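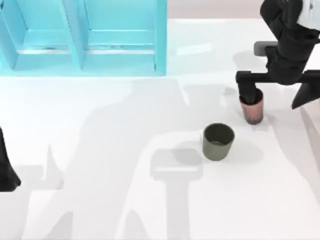
*Mostafa Benkirane*

### 4. Putting the cups away

**Figure 1.** The cup task in simulation. The right arm has one finger inside the pink cup; the green cup is still on the table, and the turquoise shelf is at the upper left.

I picked cups because everybody has them and everybody puts them away a little differently. My sister stacks hers, I don't, and my old landlord hung his on nails. So when people ask me whether a machine can tidy a kitchen yet (and once you work in this field they ask at every wedding), I like to shrink the question down to something I can run on my own computer: two cups, one shelf, two arms, go. Figure 1 shows the setup I'll be talking about for the rest of this section.

The rules are simple. Each run, which I'll call an episode, begins with both cups upright somewhere on the tabletop, and it counts as a success if both of them end up standing inside the shelving unit, in either compartment. Upside down doesn't count. Lying on its side doesn't count either, although I went back and forth on that one for a while, because plenty of people I know would call it put away. The arms may work together or one of them may do the whole job alone. I don't tell the policy which arm to use, and I don't tell it which cup to take first.

#### 4.1 How the cup gets held

There are two sensible ways for a two-finger gripper to pick up a cup. You can squeeze it from the outside, like a jar, or you can put one finger down inside and pinch the wall. I started out with the outside squeeze and was pretty stubborn about it. It looks tidy! It also asks the gripper to open wider than the cup, line up with the middle, and close without knocking the thing over, and a small mistake in any of those sends the cup sliding off across the table.

Pinching the wall forgives a lot more. The finger only has to land somewhere inside the rim, and a rim is a fairly big target. When I recorded the demonstrations I let the operators use whichever grasp they wanted, and by the second afternoon they had all drifted over to the wall pinch without any prompting from me. The policy we trained, Tostia, picked up the same habit. It saw 934 demonstrations in total, all made in the simulator by people driving the two arms by hand, and I threw out very little. If somebody dithered over a cup for a while and then got it, that episode stayed in. I wanted the dithering, because the policy dithers too, and it needs to have seen a way out of it.

The catch with the pinch is what comes later. A cup held by its wall hangs a bit off center, and if the fingers aren't quite vertical, the cup leans. That's no trouble in open air. It's plenty of trouble when the gripper has to get the cup in under the top of a shelf, with a crossbar wider than the cup itself riding along above it.

#### 4.2 What I ran

I ran Tostia for 153 episodes with fresh cup positions every time, and I watched every one of them, with coffee. For comparison I ran an older scripted planner, Bogdan, on the same starting positions. Bogdan is given the exact location of each cup straight from the simulator, so it never has to look for anything. Tostia works from camera views only. That isn't a fair fight, and I meant it that way: I wanted to know how much of the difficulty is seeing and how much is hands.

An episode ends when both cups are in, when a cup leaves the table, or when 40 seconds of simulated time have gone by. I settled on that limit by doing the chore myself at home, very slowly, and then being generous.

#### 4.3 What went well and what didn't

Picking up is in good shape. Tostia's finger goes into the rim on the first try most of the time, and when it misses it usually backs off, comes around, and has another go. Bogdan misses less often, but it has no second try at all. If the cup has been nudged, it closes on air and carries nothing to the shelf with great confidence.

Putting down is where I lost sleep. Nearly all of Tostia's failed episodes went wrong at the shelf, and they came in a handful of flavors. Sometimes the crossbar bumped the front of a panel and the arm just leaned there until time ran out. Sometimes the cup touched the ledge at a tilt, the fingers opened, and over it went. And in nine episodes the first cup was placed perfectly well and then knocked down by the second one coming in behind it, which I found much harder to watch than the plain drops.

I also expected the two arms to share the work more than they do. Since the shelf sits toward the left, I pictured the right arm handing things across, or at least sliding a cup over to where its partner could reach it. That was rare. Whichever arm was nearer to a cup tended to claim it and see the job through, even with a long, awkward reach at the end. I suspect the demonstrations here, as handing over is fiddly when you're driving both arms yourself and my operators avoided it whenever they could. I would have too.

One smaller thing for anyone building a similar scene: shadows matter. Our tabletop is glossy and white and the arms throw big gray shapes all over it. An early version of the policy, trained with shadows switched off, got visibly jumpy when I turned them back on, and would hover over dark patches as if deciding whether to grab them. Training with the shadows on from the start fixed most of this. I left the gloss in as well, because the counters in the Brastmont test kitchen, where I hope to move this in November, are every bit as shiny.

#### 4.4 So, can it do the chore?

With two cups on a clear table, in a simulator, I'd say it can do the first half. I'd trust Tostia to pick up my cups. I wouldn't yet let it near the cupboard, and certainly not one with glasses already in it. My guess is that the shelf problem is mostly a wrist problem. The policy should be choosing its pinch with the ledge in mind, before it lifts anything, and right now I see very little sign that it does. The next version, Zatura, gets a short look at the shelf before the first reach and again just before release, and Section 5 covers how I changed the training to make room for that.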